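Chapter 6
Surfaces: How Texture Affects Cleaning, Grip, and Wear

Learning Objectives

After studying this chapter, students should be able to:
Define surface texture and distinguish it from surface finish.
Explain how raised patterns change the area of contact between two objects.
Select a suitable surface for a given task in a food service operation.
Describe the correct cleaning method for smooth, grooved, and embossed surfaces.
Prepare a surface inventory for a small kitchen.

Key Terms

contact area, embossing, finish, gloss, groove, matte, rim, soil load, texture, wear path

Opening Case: The Mimcombe Dining Hall

When Beverley Lambert became manager of the dining hall at Mimcombe College, the hall served 2,459 meals in a normal week. Food quality was rated highly by students. Complaints about the serving area, however, had been rising for two terms. Diners reported that cups slid on their trays as they walked to the tables, that some trays felt greasy after washing, and that the counter near the beverage station looked dull and scratched.

Ms. Lambert first assumed that these were separate problems. She asked the dishroom supervisor, Chelsea Goodall, to review the washing procedure, and she asked the college to price a new counter. Ms. Goodall's review found that water temperature and detergent strength were both within the limits set by the college. The trays had been bought at different times from different suppliers, and they did not share a common surface. Flat trays came out of the machine clean but gave cups very little hold. Trays with a deep pattern held cups well but kept a film of grease in the grooves when they were loaded face up.

The counter proved to be part of the same question. Staff had been sliding full stacks of patterned trays across it at every meal, and the raised edges had cut a visible wear path into the finish. Replacing the counter would have cost a great deal and would have left the cause in place. The hall instead adopted a single style of tray with a shallow pattern, changed the loading position in the dishroom, and moved the tray stacks to a wheeled cart. By October, 14 of the 17 items on the original complaint list had been closed.

The case introduces the central idea of this chapter. A surface is chosen for what it must do, and each choice has consequences for the people who clean it and for the other surfaces it touches.

6.1 What Is Surface Texture?

Texture is the pattern of high and low points on the surface of an object. Finish is the way the surface has been treated and how it reflects light. The two terms are often confused. A surface may have a strong texture and a glossy finish, or it may be nearly flat and have a matte finish. Students should record both when describing an item in an inventory.

Texture may be produced in several ways. It may be molded into the object when it is made, pressed into a sheet of material, or cut with a tool. It may also develop through use, as in the counter at Mimcombe. Texture that develops through use is called wear and is treated in Section 6.4.

Patterns that repeat in alternating directions are common on serving ware. A pattern of grooves that all run the same way resists sliding across the grooves but gives less resistance along them. When the direction alternates, resistance is more even. Gloss affects inspection as well as appearance, as reflected light can make raised edges easier to see while glare hides the area beneath it.

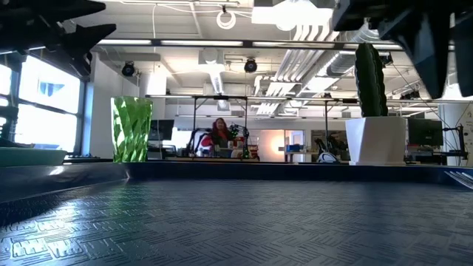
Figure 6.1 Embossed basket-weave pattern on the floor of a dark blue tray. The short grooves alternate in direction, and reflected light picks out the raised edges. The far rim is smooth.

6.2 Contact Area

When a cup stands on a flat surface, much of its base may touch that surface. When it stands on a raised pattern, it touches only the high points. The contact area is therefore smaller, and liquid spilled beneath the cup has somewhere to drain.

A simple classroom exercise is to press an inked sponge on a sample measuring 100 square centimeters and then press the sample on plain paper. The inked portion of the print gives an estimate of the contact area. Results should be recorded in the form used in the Camargo worksheet at the end of this chapter.

Check Your Understanding

1. Why did Ms. Lambert decide against replacing the counter?
2. Explain the difference between texture and finish, using one item from your own kitchen.
3. What change in loading position would you recommend for trays with deep grooves?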